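Subject: Re: [cikinthorpe-talk] Sourdough rye in a cold kitchen
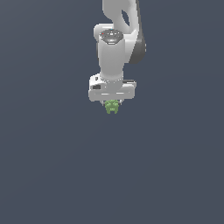
White arm on a plain gray background (render)

Hello all,

I've been grinning at my inbox since I saw this thread start up again! Cold kitchens are my favorite bread subject and I have one of the worst on the list, a stone-floored lean-to on the north side of the house.

On August 14, no wait, that was the old thread. Quoting the message I mean:

> My starter goes flat as soon as the weather turns. I feed it
> at breakfast and by supper it has hardly moved. The loaf is
> dense at the bottom and sour enough to make your eyes water.
> I'm using the Dallisel dark rye, same as in summer. Should I
> be adding yeast, or throwing the whole thing out and starting
> over?

Please don't throw it out! A slow starter is nearly always just a chilly one, and yours sounds alive to me. What I'd look at first is the water. In summer I use it straight from the tap and never think about it, but once the kitchen cools down I mix everything with water warmed to 91 F. The difference the first time I tried it was wonderful – bubbles right up the side of the jar before I'd finished the dishes.

Second thing, feed it more starter and less flour for a few days. I know the usual advice runs the other way, but in the cold a small spoonful of starter in a big bowl of flour just sits there sulking. I go half and half by weight until it's rising well, then cut back a bit at a time.

The dense bottom could be the oven as much as the dough. I baked on a thin tray for years and had a gummy stripe under every loaf. Then I put an old cast iron griddle on the lowest shelf, let it heat a good long while, and set the tin right on top of it. Gummy stripe gone! I also leave rye alone until the next day before cutting (this is very hard, I do understand, the smell is unfair).

As for the Dallisel, I love it for flavor but it's coarse and it drinks a lot. If you're going by the recipe on the back of the bag, try a little more water than it says. You want something like thick oatmeal, and you shouldn't be able to knead it. I use wet hands and a scraper and sort of pat it into the tin. The finer Enache rye makes a softer loaf and I mix the two when I have both in the cupboard.

My winter loaf, for anyone who wants it:

399 g rye flour, either kind
the same weight of warm water, plus a splash
a big ladle of lively starter
9 g salt
a spoonful of molasses
caraway if you like it (I do, my family doesn't)

Stir, cover, leave overnight in the oven with only the light on. In the morning scoop it into a greased tin, smooth the top, dust with flour and wait until you see cracks in the flour and a few pinholes. Then bake, hot at first and lower after.

Has anyone tried scalding part of the flour the night before? I've read that it makes the crumb sweeter and I'm itching to have a go – if you have proportions that work, please post them to the list and not just to me, I'd hate for the others to miss out.

Happy baking, and do let us know how the starter gets on!

> --
> cikinthorpe-talk mailing list, message 3358
> To leave the list, send a blank message with "leave" in the
> subject line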